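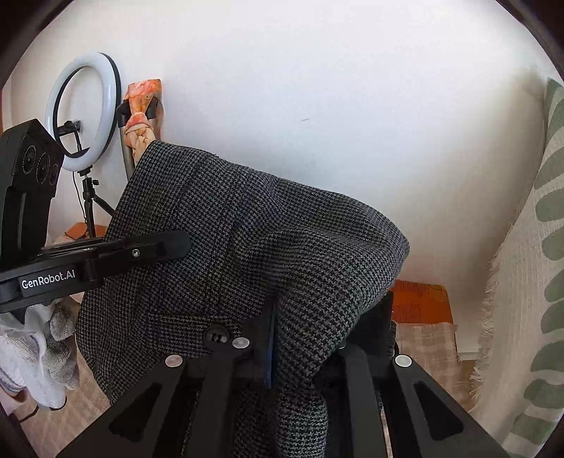 Week 8: Folding and Storing a Tailored Jacket

Home | Handouts | Reading list | Timetable

Trirthorpe Adult Learning – Caring for Clothes, Tuesday evenings

I've been looking forward to this one all term! We've done shirts, we've done knitwear, and now we come to the garment that most people are a bit afraid of. A tailored jacket has a shape built into it with canvas, padding and a good deal of steam, so it can't be treated like a jumper. Once you see how it's put together, though, the folding makes lovely sense.

What you need tonight
A jacket of your own, any age or condition (charity shop finds very welcome)
A clear table, wiped down and dry
A soft clothes brush
Four sheets of acid-free tissue
Your notes from Week 7, for the section on moth

1. Look at the cloth first

Houndstooth is a wonderful cloth to learn on. The check is made by weaving dark and light threads in groups, over and under in a twill, and the broken edges give you those little jagged teeth. From across the room a black and grey one reads as plain dark grey. Get up close and all sorts of things appear – in the jacket at the top of this handout there are faint greenish threads running through the check, and I could look at them all evening.

The check is also your ruler. If the lines of teeth run straight along your fold, the fold is straight. If they wander off, open it up and start again. People with plain navy jackets have to work much harder for the same result.

Please spend a few minutes finding the following on your own jacket, and write down what you see: the direction of the check, the lining colour, the pocket flaps, the front edge, the vent or vents (if there are any) and the buttons. A dark blue lining against grey is one of my favourite combinations, and even a narrow strip of it showing at an opening is enough to tell you which layer you have hold of.

2. Empty and brush

Go through every pocket, including the small inside one. Lay the flaps flat and smooth. Brush downwards from the collar with short strokes, lifting the brush at the end of each one. Pay attention to the underside of the collar, where dust and skin oils collect and where moth will start if they get the chance.

Check the buttons while you're there. A button that moves about on a long thread wants sewing on again before the jacket goes away. We covered the thread shank in Week 3, and there is a spare copy of that sheet in the blue folder.

3. Picking it up

Lift a jacket by the shoulders or by the collar, with both hands. Scooping it up by the front leaves the weight of both sleeves and the back dragging on one spot, and the cloth bunches into a heavy lump that you then have to shake out. No great harm done if it's only for a second, but a whole afternoon over the back of a chair is another matter.

4. The inside-out fold

a. Hold the jacket facing you, collar up, unbuttoned.
b. Put your left hand inside the shoulder on that side and push it through so that the shoulder turns inside out. The sleeve stays where it is.
c. Tuck the other shoulder into the one you've just turned. They should nest like two cups.
d. Line up the front edges. The lining is now on the outside and the good cloth is protected.
e. Lay it on the table with two sheets of tissue down the middle.
f. Fold once across, below the pockets if your jacket is long enough, with the other two sheets rolled into the bend.

Go slowly on step c. It feels all wrong the first time and then suddenly it goes in, and there's usually a cheer from somebody's table!

5. Hanging or folding?

For a jacket worn every week, a broad shaped hanger is best, with a hand's width of air either side. For the summer, or for a suitcase, use the fold above. Heavy tweeds can go either way – I fold mine.

For next week

Practise the fold on a second jacket and bring it folded in a bag. We'll open them together at the start and compare the creases. Bring a pair of lined trousers as well, if you own some.

Shared 13 times | 15 comments

Contact the Trirthorpe course office | © Trirthorpe Adult Learning | Back to top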